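Cable slack and safe distance on a two-arm tabletop folding setup — what do you all follow?

Fundanar Makers Help > Small Robots > Rules and Good Practice
Posted October 24, 2018

pegboard_pete

Hi all! I run a pair of small arms bolted to a white table with walls on three sides, and they fold T-shirts and other cloths all day long (well, all evening, I have a job). My landlord at Plero wants a one-page set of rules before I can leave the thing set up in the shared shop, and I've never written one. I've read a bunch of stuff for big factory arms and it mostly talks about cages and light curtains, and my arms are nowhere near that size.

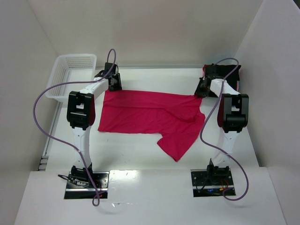
My two main worries are the cables and people's hands. I left a lot of slack so nothing pulls at full reach, but a friend says loops like mine are asking to get snagged. Also the front is open, so anybody can reach in while it's moving. Do I need a fourth wall? Is there a rule of thumb for the slack? And do I have to write down every little thing or just the big ones?

mridha_bench

Welcome! I wrote the sheet for our place last February and it took me four tries, so don't feel bad. Start with the boring part, which is who can do what. Ours says one person runs the arms, that person has the stop switch in reach, and no hands go past the front ledge until motor power is off. Power off, I mean — a paused program still has torque and can start up again on you.
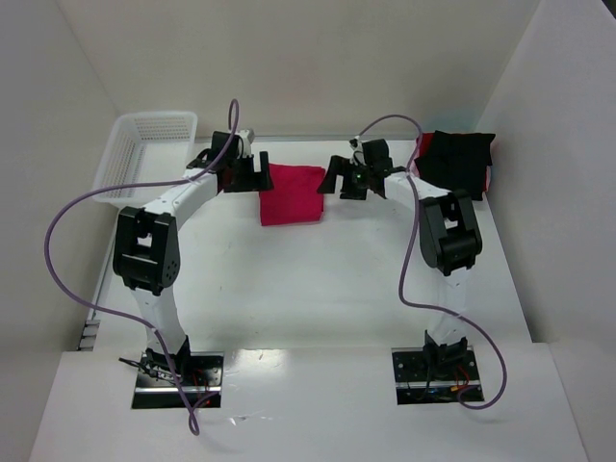

As for the fourth wall, it depends on how hard your arms can squeeze and swing, and you should measure that before you decide. If a kid can walk up to it, I'd put a clear door on there with a switch that kills the motors. We did, and I grumbled for a week and then forgot it was there. Don't count on the side walls for much either, they're good for keeping clutter out and that's it.

Cables, I go through these before every session:

Move each arm by hand, power off, through its whole reach and watch where the loop goes. It shouldn't cross the other arm's path or get between the fingers and the cloth.

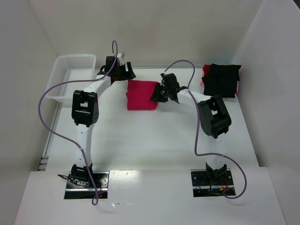 Tie the cable down near the base and again at the elbow, so the slack stays up by the wrist where you need it. Anything dangling over the front ledge gets tucked away, because sleeves and belt buckles love that stuff.

Keep spare cloths and baskets in the back corners and out of reach of the loops. Check with the arms at their farthest corner, too. Parked position tells you nothing.
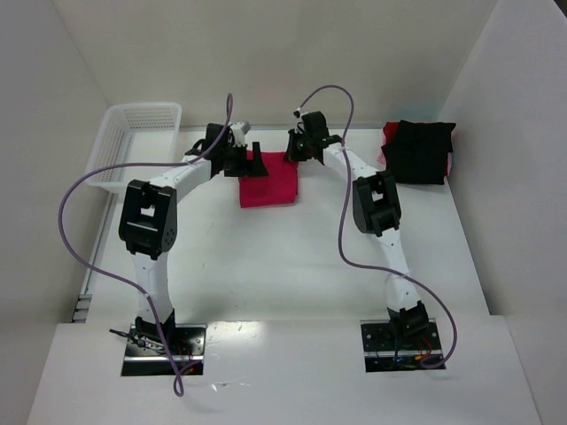 Pondlow77

Agree with most of that. I don't tie at the elbow, I use a loose sleeve there, a tight tie chewed through my insulation after 113 hours. Whatever you pick, look at it often.

Also cover the bare wiring at the base if you have any. And write down your speed limit! Mine is on a sticker by the switch, and changing it means signing the log. As for how much to write, one page with 7 lines on it is what people in my shop will read. The version before that had four pages and it lived in a drawer.

One more thing, check with the landlord's insurance before you print anything. They may want their own form.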